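House rules for handheld grippers, the gallery version
Posted 2021-03-27 by Keisha Thibodeaux

Hi again! A bunch of you asked for the gripper rules with something to look at, so I've trimmed the long document down to the parts people keep emailing me about. The full thing is still on the Trurnora shared drive and it's 30 pages, mostly Arlo Nakamura's tables, and I love Arlo but wow, those tables. If you collect in a home for us (Donuncombe, Chávez, wherever you're based) this is the short list I'd want you to have in your head before you pick up the tool.

First rule, and I will keep saying it until I retire: open all the way before you go in. I used to start half closed to save a second and Priya Ruiz-Ortega, who reviews my clips, sent every one of them back. She was right. A half-closed start looks a lot like a failed grasp when you're labeling, and then somebody has to sit there and guess.

Second, leave people's rooms the way they are. Suitcases, blankets, shopping bags, it all stays put. We used to tidy up first and the June set came out so clean that Booker Szabo called it the furniture catalog. What you do move is anything with a name, an address or a bank card on it. Those go in a drawer before you start, and you ask the person who lives there which drawer.

Third, pads. Wipe them at the start of every session and swap the pair after 200 grasps, even if they still look fine to you. Write the swap in the log.
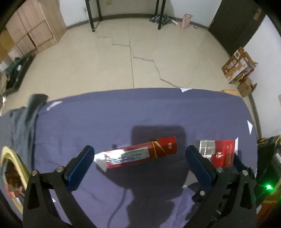
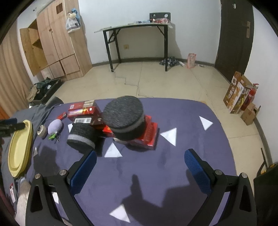 Fingers wide open, blue pads facing in, white triangles on the cloth. The red tube with the yellow band is in the first one, the stack of red boxes in the second.

A few odds and ends that didn't fit anywhere else.

Shadows are okay. I got a worried message on this one, so I asked Bimla Sengar, and her answer was that the tool's shadow on the cloth is allowed as long as you can still tell where the object ends. If you can't, turn your body a bit and go again. Please don't start dragging the host's lamps around!

Round things roll (I know, I know). Come at them across the short side, slow down for the last bit, and if one gets away from you, keep recording and mark it as a miss. Misses are worth having. What we can't use is a clip that stops the second something goes wrong.

Red on red is legal too. I'd avoid building a whole session out of it, but a mixed pile where a couple of packages share a color is fair game under section 6.

And if the host says stop, you stop, even mid-grasp. Put the thing down, say thanks, log it as code 303. You still get paid for the visit.

Questions about pads go to Arlo, questions about privacy go to Bimla, and anything about the Cikine upload tool goes to Booker, who is fixing the login thing this week.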